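The Round Table, Late Summer into Fall
Posted Sep 21, 2025 by Citlali Arriaga

Well, hello again, and come on in! It has been a good long while since I put up a gallery, and a few of you have written to ask whether we were still cooking over here on Lidska. We are, we very much are, only I have been too busy washing bowls to sit down at the computer. Most of what goes on in our place goes on at the round wooden table, which came to us from Wing-yan Ko's aunt when she moved to the smaller apartment in August, and which has two burn marks and a wobble that Wing-yan keeps promising to see to (she has the little felt pads in a drawer, I have seen them).

So this page is for the table and the things that land on it. I have written a line or two with each part, and then gone on longer than I meant to, which will surprise none of you who have ever gotten a phone message from me.

Before the cooking: celery and paperwork

It's a big bundle of celery, bound together with the leafy tops still on, and I do love it when the leaves come along. So many stores trim them off! I chop them up fine and put them in with the stalks at the very end, or save them for soup, and Wing-yan dries hers on a tray and crumbles them over eggs. The printed worksheets stay where they are at our house, dishes and all, and if a page gets a little spotted then it gets a little spotted. The stainless steel bowl in the middle has gone dull and scuffed inside and I would not trade it for a new one. I have mixed dumpling filling in bowls like that since I was tall enough to see over the counter.

The pale yellow plate shaped like a leaf gets more compliments than anything else we own, and it's plastic! The orange-red dish beside it has a leafy sort of handle, so the two of them look like they fell off the same tree. Then there are the paper cups, red on the outside with the big white and gold characters and a small cartoon face, and the tall black thermos with the silver neck, ready for anybody who wants to sit a while.

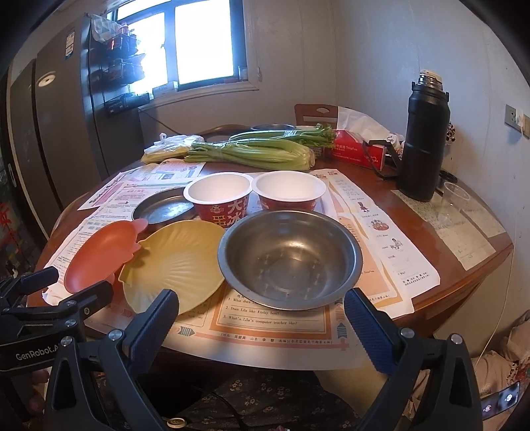

What we do with all that celery

I promised Wing-yan I would write this down, so I'm putting it on the page with the pictures where I can't lose it. We cut the stalks on a slant, about as thick as a pencil, and drop them in boiling water for 40 seconds, then straight into cold. Drain them well. I mean really well, shake the colander and go answer the door and come back and shake it again. After that it's a spoonful of sesame oil, a little salt, a smaller spoonful of vinegar and whatever chili you like. Wing-yan adds a pinch of sugar and thinks I don't notice.

It keeps for up to 2 days in the fridge, though it has never lasted that long with Lewis in the house (Lewis is my nephew, for the new people, and he eats it cold out of the container with the door open).

The stringy outside stalks are better cooked. I slice those thin and put them in a pan with ground pork and soy sauce, and there's supper over rice.

A few odds and ends

For those who asked about the market, we still go to Pokora, the one with the green awning and the parking lot you have to back out of. Go early if you want the celery with its leaves. The fellow at the end stall will hold a bundle for you if you call.

I have more to put up from our noodle afternoon, once I find the cord for my old computer. Wing-yan would also like her colander back from whoever borrowed it. It's the blue one with the chipped handle, and you can leave it on the porch any time.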